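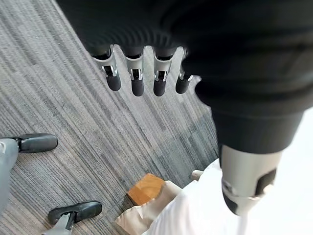
Notes for the sleep talk, Blackwood library, 7 October 2021

Slide 1 - hello and the bad years

Say hi, thank Jinfeng Cui for the invite, check that the back row can hear me. Then straight into the story about the night shifts at Plerkport. I worked 4 years of them and thought I was fine! I was eating cereal at 3 p.m. and calling it dinner, and I once drove to work on my day off. (Pause here, people usually laugh.)

Ask for hands: who woke up before the alarm today? Who hit snooze more than once? Don't comment on anyone, just nod and move on.

Slide 2 - what I changed first

Wake-up time. Same one every day, weekends too, and yes, I hated it. I kept a paper diary for almost 120 nights, and the first couple of weeks are mostly me complaining. Read the entry about the neighbor's leaf blower if there's time. Bedtime I left alone. I went up when I was sleepy and some nights that was late, so be it.

Then coffee. I moved my last cup to before lunch. Sutrisno Sembiring is going to be in the room and he'll argue with me about this one - let him, he's fun, but cut it off after a couple of minutes or we'll never get to the bedroom part.

Slide 3 - the bedroom

Keep it plain. Pale bedding, a pillow you like, not much else on the bed.
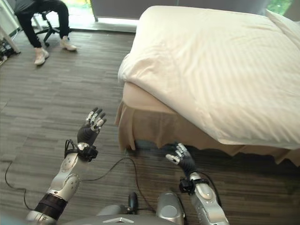 I spent way too much on gadgets before I got to this point, including a sunrise lamp that scared the cat. What helped me was a cooler room, heavier curtains and charging my phone in the kitchen. Mention the cheap alarm clock, hold it up, let it ring once.

Slide 4 - bad nights

Everybody gets them. If I'm lying there getting mad, I get up, sit in the armchair with a dull book and go back when my eyes get heavy. Remind people that I'm not a doctor. Loud snoring, or being worn out for months - go see one.

Questions until 7, then they need the chairs back. Sign-up sheet for the December talk is by the door.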